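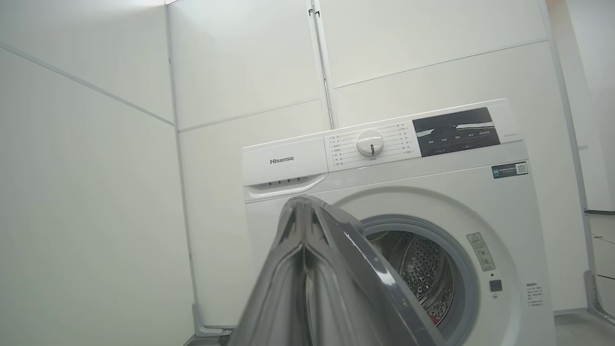
Bon, on me l'a demandé assez souvent au club pour que je finisse par l'écrire : comment on apprend à un bras à vider un lave-linge. Je pars du principe que votre bras bouge déjà, que la pince répond et que vous avez quelqu'un à côté de l'arrêt d'urgence. Si ce n'est pas le cas, allez d'abord lire ma page sur le câblage, on se retrouve après !

Chez nous, c'est l'exercice du deuxième semestre. On l'appelle Drula, du nom du premier script qui le faisait tourner (ne cherchez pas, ça ne veut rien dire). L'épreuve tient en une phrase : ouvrir le hublot, prendre le linge, le poser dans le panier. Sur le papier, dix minutes. La première équipe y a passé tout le mois de janvier.

1. Préparer la machine et le panier

Débranchez le lave-linge si vous n'avez pas besoin de l'affichage, et fermez l'arrivée d'eau de toute façon. Mettez un seul vêtement dans le tambour. Un seul, j'insiste, parce que tout le monde veut commencer avec une vraie lessive et tout le monde le regrette. Prenez une couleur franche : le rouge sur l'inox, c'est très facile à segmenter, alors qu'un tee-shirt gris vous fera perdre une soirée.

Le panier va par terre, juste devant, sous le hublot. Laissez de quoi passer la porte quand elle s'ouvre (oui, on a déjà renversé le panier comme ça, et plus d'une fois).

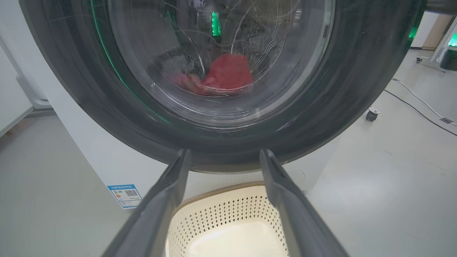 Avant de toucher à quoi que ce soit, prenez vos positions de référence à la main, bras en mode libre. J'en enregistre toujours quatre : loin de la machine, devant le hublot, à l'entrée du tambour, au-dessus du panier. Donnez-leur des noms lisibles. « pos_final_2_bis », je ne veux plus jamais voir ça dans un dépôt.

2. Ouvrir le hublot

C'est là que ça coince, et c'est normal. Le doigt ne doit pas tirer droit vers l'arrière, il doit suivre l'arc de la porte, donc il vous faut l'axe des charnières. Mesurez-le au réglet, ne le devinez pas. Ensuite, découpez l'arc en petits points de passage. Nous en mettons 50, c'est sûrement trop, mais le mouvement est propre et je n'ai plus envie d'y toucher.

Limitez la vitesse à 200 mm/s pendant tous les essais. Teemu Halonen, qui encadre l'atelier avec moi, fait encore plus lent avec les débutants et je crois qu'il a raison : on a le temps de voir venir la bêtise.

Pensez aussi à l'orientation du poignet. Si la caméra est montée dessus, comme la nôtre, elle penche avec lui, et votre détection doit encaisser une machine vue complètement de travers. Gardez ces images-là dans votre jeu de données, ne les triez pas !

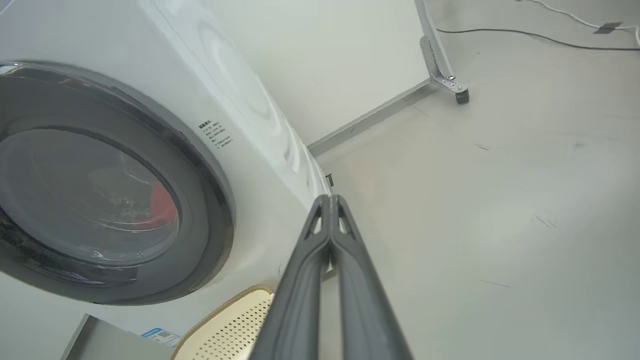 Pour la détection, justement, on est partis sur un petit modèle entraîné par les élèves, avec 1228 images annotées à la main sur deux semestres. Le piège, c'est le verre du hublot. Porte fermée, vous avez des reflets partout et le vêtement change de forme et de teinte. Du coup, on ne calcule la position de prise qu'une fois la porte ouverte. Avant, on se contente de savoir s'il y a du linge, oui ou non.

3. Prendre le linge

Entrez doigts serrés, ouvrez une fois dedans, descendez, refermez. Dans cet ordre. Si vous entrez doigts ouverts, vous accrochez le joint en caoutchouc, et il a une fâcheuse tendance à gagner.

Ne visez pas le centre du vêtement mais un pli qui dépasse. Sur un tissu à plat contre la paroi, la pince glisse et ressort à vide. Prévoyez donc une vérification : si les doigts se ferment complètement, c'est raté, on ressort et on recommence. L'équipe Cunier avait oublié ce test, et son bras allait déposer du rien dans le panier avec beaucoup d'application.

4. Déposer

Ressortez bien droit avant de descendre. Les manches traînent, les ourlets aussi, et ça s'accroche à l'entrée du tambour. Au-dessus du panier, ouvrez en grand et remontez à la verticale, sans quoi le tissu repart avec un doigt.
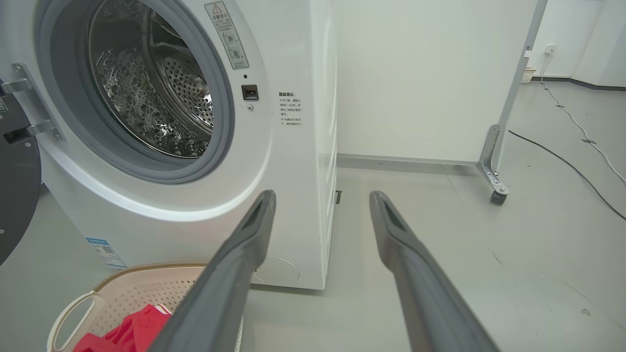

Une fois que ça passe deux fois de suite, décalez un peu le panier et relancez. C'est là qu'on voit qui a codé des coordonnées en dur (Burstead, je pense à vous, sans rancune). Puis changez de vêtement, puis mettez-en deux, et là, bon courage, parce qu'ils sortent rarement l'un après l'autre.

Scotchez vos câbles au sol avant la séance et repassez l'étalonnage de la caméra si quelqu'un a cogné le poignet. Le script de départ est dans le dossier Räsänen du dépôt du club, et si votre arc d'ouverture part dans le mauvais sens, regardez d'abord le signe de l'angle, ligne du haut.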